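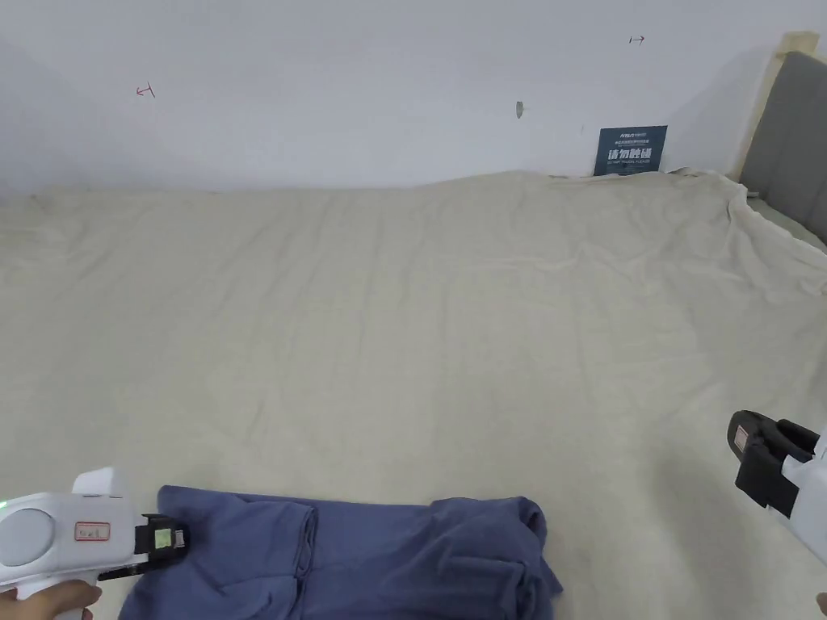 *A bed with a pale sheet and a padded headboard. Plenty of room for dreams, and a few wrinkles.*

# Why Do We Sleep?

You will spend a huge chunk of your life lying down with your eyes shut, drooling a little. Grown-ups seem very keen on this, especially at 8 p.m. when you are in the middle of something important.

So what is going on in there?

## Your brain works the night shift

When you fall asleep, your brain does not switch off like a lamp. It gets busy. It goes through the day's events like a librarian with a very messy cart of books, and it makes some memories stronger. The spelling words you practiced may get a good spot on the shelf. What you had for lunch probably won't, unless it was terrible.

Your body is busy too. It releases a chemical called growth hormone, mostly while you are in deep sleep. This helps build bones and muscles and is part of the reason your pants keep getting shorter.
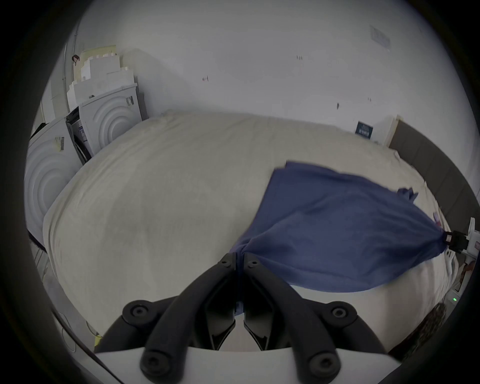 Sleep comes in 2 main kinds. One is called REM, which stands for rapid eye movement. Your eyes dart around under their lids as if they were watching a tennis match. Most of your wildest dreams happen in REM. The other kind has the thrilling name of non-REM, because scientists had apparently used up their good ideas that week.

During REM, your brain tells most of your muscles to stay still. This is handy if you are dreaming about kicking a dragon and you share a room with your sister.

## Everybody does it (sort of)

Horses can doze standing up. Dolphins rest one half of the brain at a time, so the other half can remember to go up for air. Chinstrap penguins guarding their nests take thousands of tiny naps a day, each just a few seconds long. Try that in math class and see how far it gets you.

Shirin Arabzadeh, who teaches science in Sindedcombe, once asked her students to keep a sleep diary for 5 nights. One boy wrote "I don't know, I was asleep" on every line. She gave him full marks.
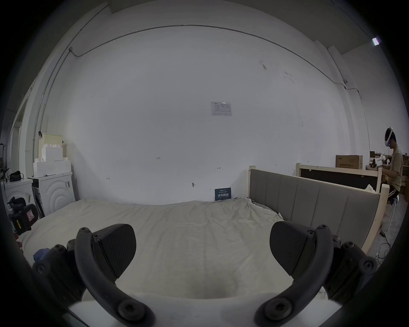
## How do you know when you're sleepy?

Deep inside your brain is a tiny clock. It has no hands and it doesn't tick, but it notices light. When evening gets dark, the clock tells your brain to make melatonin, a chemical that says "bedtime soon." Bright screens can confuse it. Your clock sees the glow and thinks the sun has come back for an encore.

Yawning is more of a puzzle. Scientists have several ideas about why we do it and haven't settled on one. They do know that yawns are catching. Even reading the word can set one off.

Yawn.

Sorry.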